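Forum > Buildings and Services > Lighting
Topic: Replacing fluorescent tubes under a bare metal roof – retrofit tubes or new fittings?

sachdeva_unit9
We rent a unit on the Sachdeva estate, used mainly for bench work. The lighting is fluorescent throughout and the fittings were in place before we took the lease. Tubes are getting harder to buy locally and the ends on several have gone dark, so I would like to deal with the whole lot in one go before April.

I borrowed a light meter and took readings at bench height after dark with everything switched on. The worst bench gave 158 lux and the one next to it 168. I am aiming for 300 as a minimum, with task lamps for anything finer. The lights run about 3,000 hours a year.

The two quotes I have are not for the same thing. One is for Sterkex LED tubes in the existing fittings. The other is for complete Kemunum battens, sealed type, with the old fittings taken away. The second costs a good deal more. The floor is tile with a slight sheen, and I would also like to avoid making the glare worse.
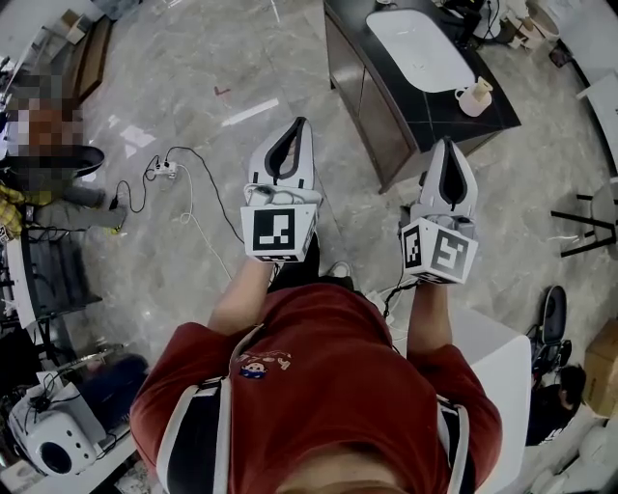 Grey and white marbled tile, same finish across the floor.

ballast_hum
First thing to find out is what control gear is in the fittings. If there is a starter (small plastic canister, quarter turn to remove), it is magnetic gear and most LED tubes will go in with the dummy starter supplied. If there is no starter it is probably electronic gear, and then you need either a tube listed as compatible with that exact ballast or a rewire to bypass it.

Do not assume they are all the same. In older units fittings get replaced one at a time and you end up with both.

fourcore
Agree with checking the gear. I disagree with retrofit tubes as a plan, though. Your lampholders are as old as the fittings. The contacts lose their spring and the plastic goes brittle. You put a new tube in and six months later you are up a tower again because a lampholder has cracked.

There is also the question of who is responsible for the fitting once it has been rewired. It is no longer what the maker sold. The electrician should label it and give you paperwork, and in my experience about half of them do neither.

ballast_hum
Brittle lampholders are a reason to inspect, which takes a minute per fitting with the tube out. I have done several buildings with retrofit tubes and the failures were nearly all cheap tubes, very few lampholders. For a tenant on a short lease, new battens are money left behind for the landlord.

sachdeva_unit9
Checked at the weekend. Starters in every fitting I could get to from the platform. Lampholders have yellowed slightly but none felt loose. There are three years left on the lease.
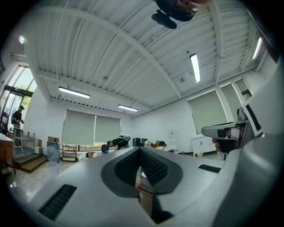 dustodby_dave_electrical
Will LED tubes give the same spread of light as the fluorescent ones they replace?
They will usually be narrower, because the LEDs sit on one side of the tube and most of the output goes downwards, whereas a fluorescent tube gives out light all the way round.

I put it like that because it is what customers at our counter in Dustodby ask most, and the answer matters more under a pale roof than a dark one. At the moment some of your light goes up, comes back off the roof and fills in the shadows. Take that away and the readings directly under the tubes will rise, but the gaps between rows may hardly change. Ask for the beam angle on the Sterkex data sheet. Some tubes are quite tight and some are wide enough that you would not notice.

fourcore
Which is another argument for proper battens with an opal diffuser. The better ones put some light out sideways.

ballast_hum
Some do. The sealed type he has been quoted for often has a solid grey body and gives nothing upwards at all. I would want to see the polar curve before paying extra for it. And why sealed? It is a dry unit with a tiled floor. Sealed battens make sense for a wash bay.

sachdeva_unit9
The sealed type was the contractor's choice. He said dust. We do not make much dust.

lux_and_flux
Can I ask how the readings were taken? Meter flat on the bench, sensor facing up, nobody leaning over it? And was it a proper meter or a phone? Phones can be out by a long way.

If the figures are sound, then 158 with old tubes is not a surprise. Output drops with age and dirt drops it further. Before buying anything I would clean two fittings, put new fluorescent tubes in them and measure again. That tells you how much of the shortfall is ageing and how much is down to layout. If clean fittings with new tubes still leave you well under 300, a straight swap may not be enough and you need more fittings or higher output ones.

sachdeva_unit9
Proper meter, flat on the bench, and I stood back to arm's length. I did not wipe the fittings first.
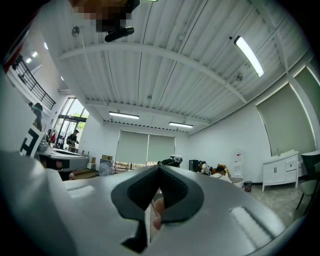 lux_and_flux
Spacing is where I would start, before brand or type. A common rule of thumb is that the distance between rows should be no more than one and a half times the height from bench to fitting, and with narrow LED tubes I would keep it tighter than that. Measure both and post them. Your surfaces are in your favour: the ceiling is white corrugated metal, the long beams crossing it are white too, and the light fixtures hang from it, so anything with an upward share should be put to some use. I would wash that metal down while the platform is hired.

fourcore
Washing the roof is a lot of labour for a small gain.

lux_and_flux
It depends how dirty it is. Wipe one patch with a damp cloth and compare. If you cannot see an edge to the patch, leave it.

dustodby_dave_electrical
On glare, reflections in tile come mostly from bare bright sources seen at a low angle. Frosted tubes help a little. A neutral white of 4000K is usual for benches. Going up to 6500K will not fix low lux and people tend to complain about it.

On running cost, at 3,000 hours the saving is worth having with either option. Get both quotes to state total watts per fitting, including any gear left in circuit. A magnetic ballast left in place still uses a watt or two.

sachdeva_unit9
Thanks all. I have asked for the beam angle on the Sterkex tubes and for an unsealed Kemunum batten to be priced instead. In the meantime I will clean and retube two fittings over the worst bench and take the readings again. Row spacing to follow once I have had a tape up there.

fourcore
Fair enough. Isolate at the board before you clean them, and take the starters out as well. I still think you will end up with battens.

ballast_hum
Keep the old starters in a bag. If a LED tube fails and you have to refit a fluorescent for a week, the dummy starter will not strike it.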